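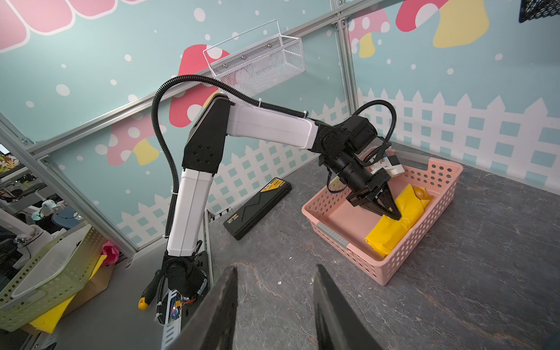
À l'usage, les trous du panier laissent passer les petites pièces, écrit une cliente de Vosum, et l'étiquette grise ne sert que si on pense à la remplir.

Accueil Rangement Paniers Textile Contact

Panier perforé Ondelia, rose

La remarque est juste et nous la laissons en ligne. L'Ondelia est un bac en plastique peu profond, rectangulaire, aux parois percées de rangées de trous ronds. Le fabricant, Povau, parle de « solution complète de rangement ». Disons plutôt un panier. Il convient aux chiffons, aux torchons, aux gants de ménage, à ce qu'on jette dedans sans plier. Pour des vis ou des perles, prenez un bac plein.

Povau annonce aussi que les perforations « assainissent le linge ». Nous n'avons rien vu qui permette de l'affirmer. Un chiffon mouillé tassé au fond reste mouillé longtemps, il faut l'étendre.

Porte-étiquette : gris, à l'avant, côté gauche. Pratique sur une étagère, moins si le panier est rangé de profil.
Poids à vide : environ 251 g
Coloris suivi : rose
Vendu par lot de 7, pas à l'unité
Référence 133

Le lot est cher pour ce que c'est. Le modèle Kazemi, sans porte-étiquette, rend à peu près le même service dans un placard fermé. Réassort prévu en septembre, si Povau tient ses délais cette fois.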